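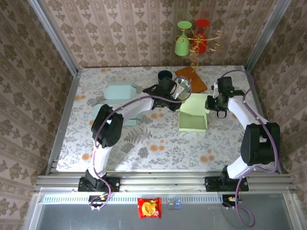 Wubit Birhane is late and she's sorry, she says it twice before she sits down. Parking. Then the wrong entrance. Then a woman in the elevator who wanted a selfie and, after that, wanted to talk about her son's divorce.

This happens a lot now. Three seasons of Catov will do that. She plays the family lawyer, the one with the bad coat, and people seem to think she can help.

"I tell them I got a C in civics," she says. Orders soup. Doesn't look at the menu.

She is 32 and has been working since she was nine, if you count the yogurt commercial, and she does count it. Her mother drove her to the audition in a borrowed van. They got lost both ways. She got the part becuase the other girl threw up. That's her version anyway. Her mother tells it different.

After the yogurt, not much. School plays, a radio spot for a mattress store. Then at 20 she moved to the city with one suitcase and a cousin's phone number, and the cousin had moved. She slept on a dance teacher's couch for most of that winter. Waited tables at Chávez, which is still there, still has her photo by the register. She hates the photo. Short bangs, very short.

The bangs come up again later. We'll skip it.

Tosard was the first real job, a hospital drama that lasted 4 episodes before the channel pulled it. She died in the second one. "So I got half a show," she says, and laughs, and then stops, since two people she met there are still her closest friends and one of them hasn't worked much since. She'd rather not say who.

Now the thing everyone wants to ask about. Last April she walked off the set of Flitero, the big fantasy one, with a week of shooting left. The gossip sites had her feuding with the director. Then they had her pregnant. Then in rehab, with an old picture of her outside a dentist.

What was it?

"My dad was sick." Long pause here. The soup arrives. "I asked for five days, they said two, I took five. Then I came back and finished. You can see me in the ending, I'm right there on the horse."

Her father is fine now – walks every morning, complains about the series, wants to know why she never wins a case. One site printed a correction. She has it saved on her phone and shows me. It's two lines long and they spelled her name wrong.

She is careful about the rest of her private life. There is someone. He isn't an actor, he cooks, he doesn't own a TV. The sites haven't found him yet and she would like it to stay that way, so that's all she'll give. Their dog is called Minister.

What's next is a stage play, a small one, in a theater with 129 seats and no parking of it's own. She plays two sisters. Both on at once in the last act, don't ask me how, I asked and she wouldn't say. Rehearsals start Thursday and she hasn't learned the second sister. The first one she has cold, she did a whole page of it for me over the bread – quietly, but the next table went silent.

She isn't leaving Catov. That rumor is wrong too. She has signed for another season and there's a new coat, worse than the old one.

The check comes and we fight over it. She wins. Outside a man is already holding up his phone, and she waves at him, and asks him if he knows where the parking garage is.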